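Six Strings, No Staff Lines: How Masar Learned to Print Its Own Music

When Masar finished its fourth record, the band had no written version of anything on it. The songs had been worked out in a rehearsal room in Hindstead, with two guitars tuned down to C and a bass player who followed by ear. By the time people started writing in to ask how the middle section of "Grorndale" was played, one of the guitarists had forgotten.

That is a common problem in heavy music. Riffs get changed in the studio, tunings drift from song to song, and the only score is the recording. Free tabs online fill the gap, but they are often in the wrong tuning.

The band sent the album to Myung, a small music engraving shop that works mostly with rock and metal groups. Myung asked for the separate guitar tracks – left and right, no drums – and a phone video of each player's fretting hand. A pitch can be played in several places on the neck, and the video settles which one.

The first draft ran to 74 pages. It came back from the band covered in pencil. Most of the corrections were about feel: where a note is muted with the palm, how far a bend goes, whether a slide starts on the beat or ahead of it. The title track alone took 6 rounds and has 368 bars, many of them in odd meters that the band had always counted as plain four with a hiccup.

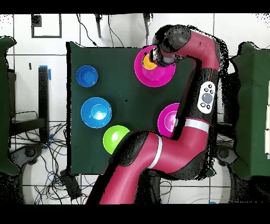 Printing was the next decision. A glued spine looks good on a shelf but will not stay open on a music stand, so the band paid more for a coil binding. Page turns were moved to fall on rests wherever possible, which left a few pages half blank.

The book has sold 3974 copies, more than the vinyl. Many of the buyers are bass players, who get their own staff on every song. Masar now films each part on the Thursday it is recorded, before the guitars are retuned.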